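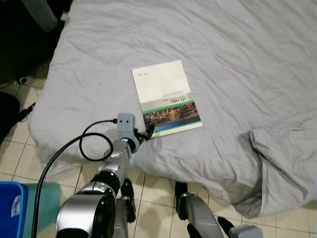 **Second arm + wrist sensor: what to put in the FY budget?**

**etsikata_lab** - 4/8/24

Budget request is due at the end of the month and I need line items that survive review. We do bedroom and household pickup: thin flat objects on soft surfaces, mostly booklets, magazines and envelopes on bedding. The current gripper is a black-fingered unit from Kemesent. Candidates for next year:

- Gusska compliant finger kit, $631 per pair
- Irura wrist force/torque sensor, quote pending
- spare wrist cable set, $155
- strain relief and cable guides, $50

I can get two of the four through without a fight. Which two?

Adom

---

**pkoech**

Cables and guides. Then ask for the sensor separately.

Your wrist cable leaves the side of the housing, goes out over the mattress edge and makes a second loop next to the arm before it runs down. That is a lot of free length on a moving joint. Sooner or later it will catch on something, and the connector is a small one. A spare set at $155 is cheap against a week of downtime.

---

**b_esteves**

Disagree on priority. A cable is an operating expense. Buy it out of consumables and don't spend capital budget arguments on it. Reviewers will ask why a $50 line is in there at all.

Fingers first. Thin paper on a soft sheet is a compliance problem. With rigid tips you press down to get under the corner, the mattress gives, and the corner goes down with it. We ran hard tips for a year on the same class of task and ended up dragging things to the edge of the bed to get hold of them.

---

**pkoech**

> Buy it out of consumables

Not every site has a consumables line. Ours was folded into capital in May of last year and every connector now needs a justification.

---

**etsikata_lab**

Same here. Anything with a part number goes on the form.

---

**elis.n**

Before buying fingers, check the approach. Going in at the lower left corner of the booklet is reasonable, but on a wrinkled sheet the corner height changes with every crease. Compliant tips help once you are in contact. They don't tell you that you are in contact. That is the sensor's job, and I would rank it above the fingers.

What does the vision side give you for height at the corner?

---

**etsikata_lab**

Not enough. The wrist unit is fine at distance, and close in the fingers hide the part we care about. Gray sheet, gray folds, so depth is noisy near the booklet edge too. We stop short and creep.

---

**elis.n**

Then it's the sensor. You are using creep speed as a substitute for force feedback.

---

**b_esteves**

Or motor current, which costs nothing. Has anyone tried thresholding it on the Kemesent? I got usable contact detection on a firm surface. I have no numbers for bedding.

---

**floor_dh**

Tried it on a foam mattress. The signal is buried in friction until you have pushed well into the foam. By then the corner has sunk. I would not plan around it.

On pricing: Hashemi resells the Irura sensor and quoted us $900 without the adapter plate. Ask for the plate on the same quote. We didn't, and the second PO took longer than the first. Also ask whether the cable is included. If the new sensor needs its own run down the arm, you will be buying the guides anyway.

---

**etsikata_lab**

That is useful. A second cable along the same path would make the routing problem worse. Revised draft:

| Item | Cost | Priority |
|---|---|---|
| Irura F/T sensor, with plate | $900 + plate | 1 |
| Cable guides | $50 | 1 |
| Spare wrist cable set | $155 | 2 |
| Gusska fingers, one pair | $631 | 3 |

Fingers go in as deferred, pending results with the sensor.

---

**b_esteves**

Deferred means cut. If you want them, put them at 2 and argue it. I still think you will have force data telling you very precisely that a rigid finger is failing to get under paper.

---

**pkoech**

He has a point. You could ask Gusska for a loaner pair - they sent us one for two weeks, return shipping on us. Attach the trial data to the request.

---

**etsikata_lab**

Emailed them. Does the kit fit the older Kemesent mount, or only the current bolt pattern?

---

**floor_dh**

Current pattern only, as far as I know. Measure yours before they ship.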